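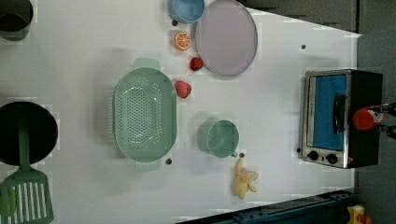 Play kitchen helper wanted, Clusley (part time, paid)

Hi, I'm Farzana Jafri and I run the play kitchen sessions at Grutinell. We're looking for 2 new helpers to start in February, and I'd love it if one of them was you!

If you've never been in, Grutinell is a drop-in playroom for under-fives and whoever brought them. My corner is the kitchen. We've got a big white table where everything gets laid out before the doors open: a frying pan, a mint-green colander, bowls and plates, a mug, a green slotted spatula, and then the toy food. The strawberries are the stars. The orange slice comes a close second, and I have watched two grown men negotiate over it on behalf of their daughters.

What you'd be doing

Mostly setting up, playing, and putting away. Sessions are 2 hours, mornings only, and I like the table ready by 9:15 so we can have a coffee before the crowd. You lay things out so a small person can reach them and get ideas (strawberries next to the colander, say, so somebody decides they need a wash). Then you sit on a very low chair and get served orange soup for a while. You'll be asked if you want more. You want more.

After that comes the tidying, and I'll be upfront, it's the bigger half of the job. Everything gets wiped and checked for cracks, then sorted back into its tub. Pans and pots go in one, tableware in another, food in the shallow tray with the lid that sticks. Sadia Rajput set up the tub system last year and she will show you how it goes. Please don't improve it in your first week, she's only just got the rest of us using it!

We sometimes pack a kit and take it over to the Baloch Street library or the hall in Komska, so you need to be OK carrying a full tub up a few steps. We share the driving, but you don't have to have a car.

Who we're after

Someone who likes little kids and doesn't mind mess. Experience is nice, but I came to this from a shoe store, so I can hardly insist on it. You should be 18 or over and happy to have a background check, which we pay for. A second language would be really welcome, as a lot of our families speak something other than English at home and the kids love ordering lunch in both.

It helps if you're the kind of person who notices a toy strawberry under the radiator. We lose so many.

Hours and pay

There are 4 sessions a week and you can take as many or as few as suit you, as long as you can stick to the same ones each week. You're paid for setup and cleanup as well as the session itself, at the standard Grutinell helper rate, which Babar Minhas in the office can tell you over the phone. Training is paid too. Coffee is free and pretty good.

How to apply

No long forms. Write me a few lines about yourself, which mornings you can do, and what you liked playing with when you were small (I read every one of these, they're my favorite part). Drop it at the front desk marked "play kitchen" or ask Babar for my email. We'll invite people in for a 40 minute visit during a real session so you can see what it's like with the noise on. Wear something you can kneel in.

If you need any adjustments for the visit or the job, tell me and we'll sort it out. There's a ramp at the side entrance.

Farzana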